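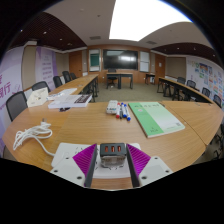 My mother has had home care visits since July, and I keep the records for the family. Most of that work is checking the agency's invoices against the visit log. These are my notes on how the two differ.

The agency, Lokora, bills in 30-minute units. The log is an app called Standari, which stamps the time a carer scans the tag by the door, once going in and once going out. A visit of 34 minutes is logged as 34 and billed as one unit. A visit of 41 is billed as 2. The cutoff is in the contract, on the page after the price table – I missed it the first time.

Invoice 2301 had two errors:

- One morning visit was billed at the weekend rate on a weekday.
- A missed scan-out left a visit open until the next carer arrived, and the system billed the whole gap.

Lokora corrected both after one email. The credit appeared on the next invoice as a single line with no dates, so I wrote the dates in by hand.
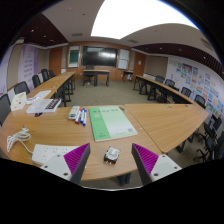 ## What I keep

I export the log every Monday as a plain table and save the invoice next to it. The export stops at 400 rows, so a long date range has to be pulled in parts. Medication notes are not in the export at all. Those stay in the paper folder in the kitchen, and I copy them out when I visit.
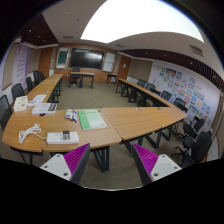

*Meeting room, tables in a U shape.*

The contract comes up for renewal soon. I plan to ask for scan times to be printed on the invoice itself.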